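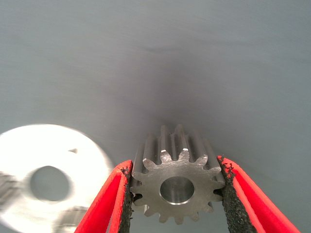 Why Did the Robot Drop the Gear?

November
By Hạnh Đặng

Have you ever tried to pick up a bar of soap in the bathtub? You squeeze it, and it shoots right out of your hand and hides under the bubbles, and then you have to feel around for it with your toes. Well, a robot in the workshop at Grakunport had nearly the same problem this fall, except that its bar of soap was a steel gear, and when a steel gear hits the floor it makes a noise you can hear all the way down the hall.

The robot is called Skimberg. It has one long arm and, at the end of the arm, two red fingers that close together like yours do when you pinch a grape. Steel is hard and smooth, and so are the fingers, so each one wears a black pad on the inside. The pads are rough and bumpy, a bit like sandpaper. Run your thumb along a window and then along a brick, and you'll feel why that helps. Your thumb slides on the window and catches on the brick. That catching is called friction, and Skimberg needs plenty of it.

The gear has a hole through the middle, where a rod can go, and teeth all the way around the outside. Gears use their teeth to push each other around (there are some in the back of a wind-up clock, if a grown-up will let you look). For picking up, though, teeth are a little bit tricky! The pads can't press on one big flat side. They only touch the tops of a few teeth, and everything else is groove. So the pads have to be in good shape.

What went wrong

One Monday, Tùng Thân was standing at the bench, well behind the yellow line, when Skimberg lifted a gear, swung to the left, and let it slip. Clang! It landed on the floor and rolled under a cabinet. Nobody was hurt. Tùng pushed the big stop button right away, and the arm froze where it was.

Every robot workshop has a stop button like that one, and anybody in the room is allowed to press it, even a visitor, even if they turn out to be wrong. Jagadeesh Nambiar, who looks after safety at Grakunport, told me he would much sooner walk over for a false alarm than hear about a real one later. He also told me the yellow line is 6 feet from the arm, and that you stay behind it even when you can see your gear lying right there on the other side and you badly want to grab it.

Being a detective

Now came the part I like best, the finding out. Tài Hà read through the robot's diary. Skimberg really does keep one, though it is just a long list of numbers, and it showed that the robot had picked up 1,785 gears with that same pair of pads. That is an awful lot of pinching. Every time metal rubs on a pad, a teeny bit of the bumpiness goes away, the same way the bottoms of your sneakers get smooth by the end of the school year.

Then Tài took the pads off and felt them. The left one was smooth in a stripe down the middle. There was a smudge of oil on it too, and oil is very good at making things slide.

So they cleaned everything, glued on 2 new pads, and asked Skimberg to lift a gear 50 times, slowly, close to the table. It held on every time. Now the pads get wiped each morning before work starts, and Tài checks them with a fingertip while the power is off.

Try it yourself

Find a jar with a lid and ask a grown-up to close it snugly. Try to open it with dry hands. Next, put one drop of dish soap on your palms and try again, over a towel, with a plastic jar and not a glass one. Then wash and dry your hands, put on a rubber kitchen glove, and have one more go. Which way was easiest? Draw your hands and the jar, and color in the places where they touched.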